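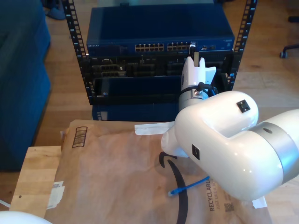 Cables and chargers: getting the drawer under control

Did this over one wet weekend in May, notes typed up quick so forgive the mess. Works for a kitchen drawer, a desk, the back of the telly, wherever.

Start with everything out. All of it. On the floor, old sheet underneath. Anything with cracked insulation or bare wire goes straight in the recycling bag, no mending with tape. Same for plugs with scorch marks.

Sorting

Sort by the end that goes into the gadget. Not by length, not by colour. Tried both, hopeless.

Keep two of each sort. Three if there are teenagers. The rest can go to the charity shop if they take them (ring first, ours only takes them on certain days) or the small electricals bin at the tip.

Mystery power supplies: read the little print on the label, match the volts to the gadget, and the amps want to be the same or more. Plug tip polarity too, there's a tiny diagram. No match, don't guess. My sister in law Kaja Rozīte guessed and that was the end of a perfectly good radio.

Coiling

Loose loops, as wide as your hand. Never round the plug, never tight round your elbow. Over then under, so it doesn't twist. Takes a few goes to get the knack, practise on the hoover flex.

To hold the coil:
- toilet roll tubes, free, fine for thin leads
- hook and loop strip off a roll, cut to 15 cm or so
- freezer bag ties for earphones
- NOT elastic bands, they perish and go to glue in the summer

Labels

Masking tape folded over the lead like a little flag, biro, done. Write what it's for and not what it is, so "hall lamp" or "old camera". Label both ends if it goes behind furniture. You will thank yourself when your lying on your back with a torch in your teeth.

Bread bag tags also work, the plastic ones. Mine came off after a while but they look neat.

Behind the telly

Switch off at the wall first. Take a photo on your phone of what goes where before you pull anything.

Dust with a dry paintbrush, the soft one inch kind. No wet cloth anywhere near sockets. Then run the leads down one leg of the unit and tie them every hand's width, leaving slack at the top so you can still slide things forward.

One extension lead per socket, never one plugged into another. Add up what's on it, kettle and heater never. And don't leave a reel lead wound up when its in use, unwind the lot or it gets hot.

The drawer itself

Shoe box lids make good dividers. Egg boxes for adaptors and tiny bits. I bought a proper Halvorsen tray in the end, cost too much, does the same job as the lids.

Batteries separate, in a tub, ends taped on the square ones. Away from coins and keys.

Go through it again once a year. Takes ten minutes if you've kept on top, whole afternoon if you havent.

Next page: getting candle wax off a tablecloth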